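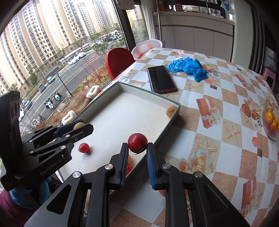 My neighbour at the allotments in Turbridge reckons you should never put a tomato in the fridge, and that anyone who does deserves what they get. I used to laugh at this. Then I spent a summer growing nothing but small tomatoes, and I'm afraid I have become far worse than my neighbour!

It began with a packet of Hesora seed, bought on a whim in March, and a windowsill that gets the sun until four in the afternoon. Cherry tomatoes are wonderfully forgiving. They will grow in a pot, a bucket or an old sink, and once they get going there is no stopping them – by August I was picking a bowlful before breakfast and another before tea.

Search recipes, growers and places Go

The fun really starts when you taste them side by side. Dretura, the little seed library two streets from the station, keeps 411 kinds of tomato on its shelves, and 99 of those are cherries. Some are sharp enough to make your eyes water. Some taste almost of plum, and there is a small yellow one (I have begged for more seed every year) that is so sweet my children eat it with ice cream. Borrow a pinch of seed in spring, bring a pinch back in autumn, and that's the whole arrangement.

So, the fridge. Cold dulls the smell of a tomato, and most of the flavour is in the smell. Keep yours in a wide bowl, in one layer if you can manage it, out of strong sun. If a few are going soft, tip them into a roasting tin with oil, salt and a whole head of garlic, and leave them in a low oven for two hours. The kitchen will smell glorious and you can spoon the lot over toast, beans or a baked potato.

We use cookies to remember your settings and see which pages are read. Accept all / Manage choices

At the Nyamweya café, down by the canal, they go one better and pickle them whole. Each fruit gets a single prick with a needle, then goes into warm vinegar with mustard seed and a bit of chilli. Last year the kitchen filled 962 jars and had sold out by December. I asked for the recipe and was told, very kindly, no. My own version uses cider vinegar and a spoonful of honey, and needs three weeks in a dark cupboard – I have never once lasted more than two.

Seed saving is just as simple. Squeeze the pips of your best fruit into a glass of water, leave them for three days, rinse well and dry them on a plate. Write the name on the envelope straight away. I have four envelopes in a drawer marked only "good ones", and I'm sowing all of them next spring.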